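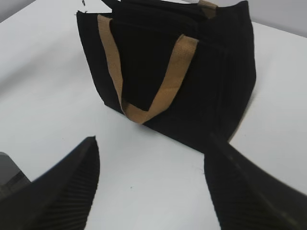
Siyabonga Gumede had the laptop, so he got to say go. It was twenty past four in December and the windows of the Prelgate room were already dark.

"Go," he said.

The arm went down, closed on the near handle, and lifted. The black bag came up an inch, tipped, and slid off. It landed on its side.

"One eighty-one," said Huklow, and wrote it in the notebook. They needed 205 tries logged before the regional, and 46 of them had to be good. They had 20.

Stępień set the bag upright again. She pulled the tan strap out so it hung in front.

"You put it farther back than last time," Huklow said.

"The judges will put it wherever they want."

"Then we'll lose wherever they want."

Siyabonga scrolled through the log. Up to a dozen of the misses looked the same. The fingers closed too early, before they reached the strap. He changed one number and didn't tell the others, in case it was the wrong one.

"Go."

The fingers went in lower and shut. The bag rose straight up, swinging a little, and stayed there. They all watched it. The clock on the laptop ran to ten seconds, then fifteen.

"Twenty-one," Huklow said.

"What did you change?" Stępień asked.

He told her. She made him write it down, and then she put the bag back on the table, a little to the left.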